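# A deck of cards, handled to death: the Hilo standard index

June 27, 2024

I own too many decks of cards for someone who plays mostly patience and a slow family version of rummy. Most were gifts. You mention once, at dinner, that you like cards, and for the next several birthdays you get cards. The Hilo deck is the one I paid for myself, so I feel entitled to complain about it.

It's a plain deck. No gilt edges, no skulls, no illustrator's statement folded into the box. The seven of hearts looks like the seven of hearts. I bought it at Georgiou, the stationery store that also sells fishing line, where it cost less than a sandwich and came in a tuck box that gave up at the flap inside a week. The box is the worst thing about the Hilo. I keep mine in an old mint tin with a rubber band, and I suggest you skip straight to that stage.

## Dealing and shuffling

Out of the wrapper the cards are slick, bordering on rude. My first overhand shuffle put half of them under the radiator. They calm down after a few evenings and then stay pleasant for a long time: a soft riffle, a bridge that mostly holds, and a decent slide when you push the front card off with your fingertips. Faro shuffles I can't speak to. I have tried to learn them for 19 years and the fault isn't with the stationery.

The stock is thin. This is good news if you have small hands and bad news if you play with Boris Vlachou, who holds his cards as if they might be taken from him by the state. Two of ours have a permanent curve and we all know which two. One is a jack, which has livened up the bidding.

## Reading the faces

The indices are a sensible size, big enough to read across a kitchen table and small enough that a tight fan still shows you what you've got. I hold a fan badly, with everything jammed together, and I can still pick out a jack behind an ace without spreading the lot. Reds are properly red. I mention it because the Gindum deck my brother-in-law swears by prints its diamonds in something closer to salmon, and under a yellow lamp I have lost money to that salmon.

Court cards are traditional: lots of trim, expressions of mild digestive trouble. Ankica Jurić, who has beaten me at everything since October, says the kings look like men waiting for a bus. I can't unsee it now, so I pass it along.

## On which table?

A bare, hard tabletop is the real test of a cheap deck. On cloth, anything behaves. On a smooth surface thin cards lie so flat that you end up scrabbling at the edge with a fingernail, or walking the card to the side of the table and tipping it off like a crumb. The Hilo is average here. Leave a card sitting on a small pile and it lifts easily enough. Leave it alone on the table and you'll be there a while. Gloves change this, and so do cold hands, which I can confirm from a week in a rented cabin at Ulcombe with a broken stove and one deck between us.

## Wear

Edges go first. White ones turn a little yellow, then a little gray, and the deck gets fatter in the hand without gaining a single card. I'd call mine middle-aged. The faces have held up much better, with no flaking ink and no scuffs across the pips, and I'm on my second deck only because the first met a bowl of soup.

## Should you buy it?

For four people who want to play cards and talk over them, yes. For magic, probably spend more. For a gift, please don't, the person has enough cards already. Four out of 5, with the missing point going to the box – if Hilo ever fixes that flap I'll look at it again. The Gindum gets a 2 from me, and my brother-in-law can write his own review.

Cards in use, mid-game and otherwise:
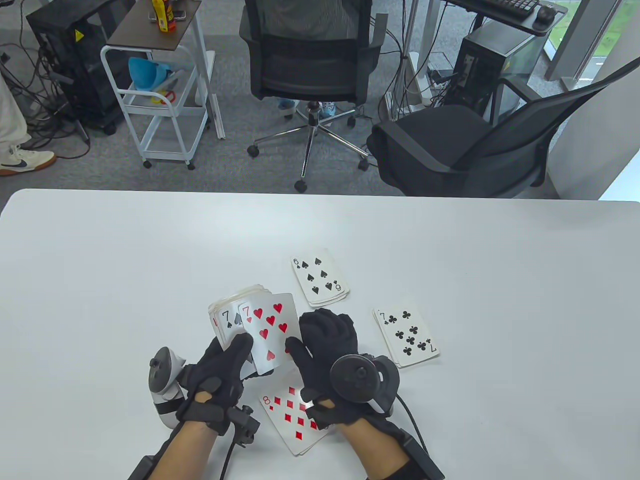
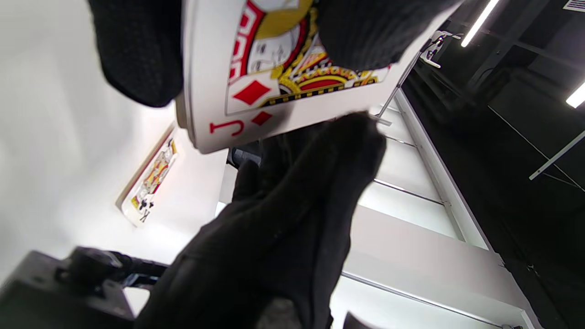
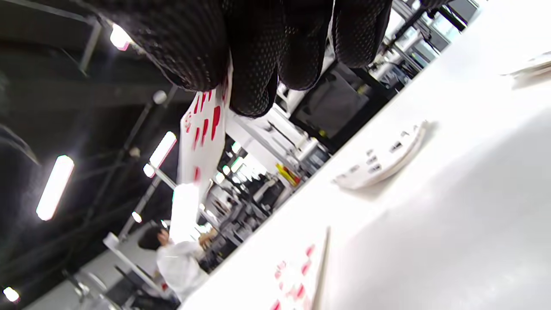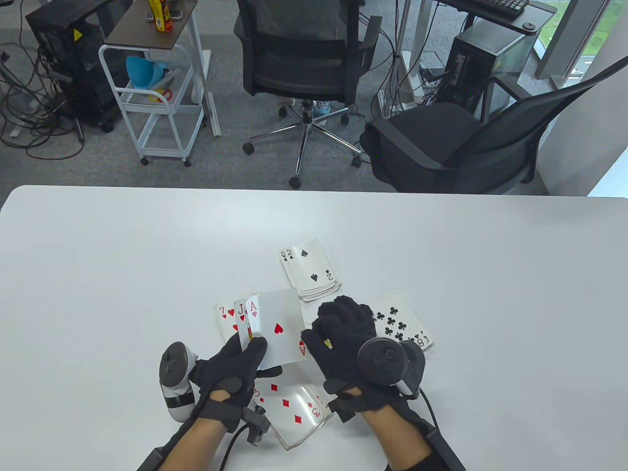
*Last one: ace, jack and seven of hearts in the left hand, eight of clubs over on the right.*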